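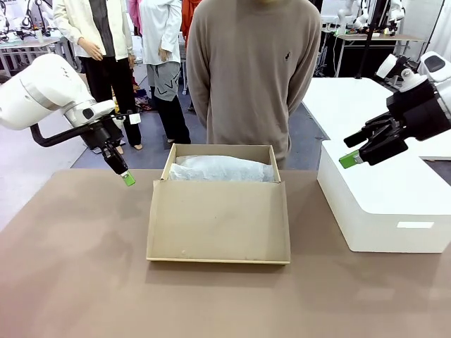 # Texting the heat: did warnings help stallholders at Hidayat market?

Mawar Tjoa, final year project report, Apr 3, 2025

## What I wanted to find out

My aunt sells greens at Hidayat, the covered market behind the old bus station, and every hot spell I hear the same complaint from her. The weather app says one thing and the inside of the market is something else entirely. The roof is metal sheet, the air doesn't move, and by early afternoon she's pouring water over the spinach and hoping for the best. The app takes its reading from a station out by the airport, on grass, with a nice breeze.

So my question was a small one. If I measured the heat inside the market and sent stallholders a plain text when it was climbing, would they do anything with it? I'd read a lot of papers where people build a warning system and then stop at "the messages were delivered". I wanted to know what happened to the lettuce.

I had planned to cover the fish hall as well, but the fish sellers have ice and their own way of doing things, and they told me (kindly) to go and bother the vegetable people.

## The kit

I used 11 Plamura loggers, the little battery ones that record temperature and humidity and pass the readings on over radio to a base unit. The department already had them in a cupboard from somebody's greenhouse project. I hung them from the roof struts at about head height, spread over the vegetable and fruit aisles, plus one by the loading gate so I'd have something closer to outdoor air.

The base unit sat in the market office next to the kettle. From there the readings went into Misix, which is the dashboard software we were taught in second year, and a short script checked them every ten minutes. If three or more loggers went over the threshold, the script asked Horix to send the texts. Horix is a bulk messaging service and I picked it for the boring reason that it let me pay as I went.

I thought hard about using a chat app instead. Most people at Hidayat have one. But quite a few turn their data off during the day to save money, and a handful of the older sellers have button phones, so plain texts it was.

## Setting the threshold (which took ages)

I'd assumed I could look this up. There is plenty written on heat and human health, and plenty on cold storage for vegetables, and next to nothing on the bit in between, where a bunch of coriander is sitting on a trestle and slowly giving up.

In the end I asked. I spent two mornings and one very sticky afternoon going round with a notebook, asking people to tell me when they'd normally start moving things into the shade or wetting them down, and then I matched those times against the logger readings. Leafy greens came out lowest, soft fruit a bit above, and roots so far above that I dropped them from the alerts altogether. The onion man was quite pleased to be told he didn't need me.

That gave me two thresholds and two message lists. A seller could be on both.

## The messages

My first draft read like something from a government office. It had the temperature, the humidity, a heat index and a line of advice, and it ran over into a second text, which doubled the cost. I showed it to my aunt and she said, "What do you want me to do?" So I cut it down to that. The final version for greens said, more or less, "Getting hot in the market now. Cover or wet your greens in the next half hour." No numbers at all.

Some sellers then asked for the numbers back! I ended up letting people reply with a single letter if they wanted the temperature included, and about a third of them did. I'd not planned for replies and had to rewrite a chunk of the script over a weekend, so if you look at the code in the appendix and wonder why there are two functions doing almost the same job, that's the reason.

## How the trial went

The trial ran for seven weeks, with 31 stallholders signed up. Over that time the system sent 642 texts. Those aren't spread evenly at all. The second and fifth weeks were scorching and the third was mostly rain, when hardly anything went out and I kept checking the base unit to see if it had died.

It did die once. Someone unplugged it to use the kettle and a fan together, and I lost most of a Tuesday. After that I put a strip of tape over the plug with a note on it, and a cheap battery pack behind it, which I should have had from the start.

Two of the loggers gave me trouble as well. One was hung right above a noodle stall and read hot every single lunchtime (I moved it two struts along). The other kept dropping off the network, and swapping its batteries fixed it for a few days at a time. I've left its readings out of the charts.

## What people did with the warnings

I asked everyone to keep a tally card with two boxes per day, one for "got a text" and one for "did something". At the end of each week I went round, collected the cards and had a chat. The cards are patchy. Some people filled them in all in one go on a Saturday morning while I stood there, and I've marked those in the data and treated them with care.

Here's what I'm fairly confident about:

- Sellers with leafy greens acted on the texts far more often than fruit sellers.
- Texts arriving before noon were acted on more than texts arriving in the lunch rush, when hands are full and phones are in aprons.
- People who had asked for the numbers stuck with the tally cards longer. I can't say if the numbers caused that or if they're just the sort of people who like numbers.
- Several sellers passed the message on by shouting down the aisle. I can't measure that one, but I heard it, and it means the 31 on my list weren't the only people getting warned.

On waste I'm on shakier ground. I'd hoped to weigh what got thrown out each evening and I managed it for eight stalls, on the days when I could get there before closing. The waste was lower in the trial weeks than in the two weeks before, but the weather was different too, and so were the prices. I wouldn't hang anything on it.

There was one complaint I want to record properly. A fruit seller told me the texts made her feel worse on days when she'd run out of cloths and had nothing to cover the mangoes with. A warning you can't act on is just bad news on your phone. I hadn't thought of it like that, and if I ran this again I'd put part of the budget into shade cloth.

## Costs

The texts were cheaper than I'd feared and my bus fares were dearer. The loggers were borrowed, so a market starting from nothing would have a much bigger bill than mine. A full table is in Appendix B, with the receipts scanned behind it.

## What I'd do next

I'd like to run it again in November, when the air is stickier, and see if humidity ought to be part of the threshold. I'd also try recorded voice calls for the sellers who don't read comfortably; two of them had been getting a neighbour to read the texts out.

The market office has asked to keep the system going. The loggers have to go back to the department in the summer, so for now we've agreed to leave four of them up over the greens aisle, and I've written a two-page guide for changing the batteries. The login details for Misix are with the office manager, and my aunt has the spare key to the cupboard.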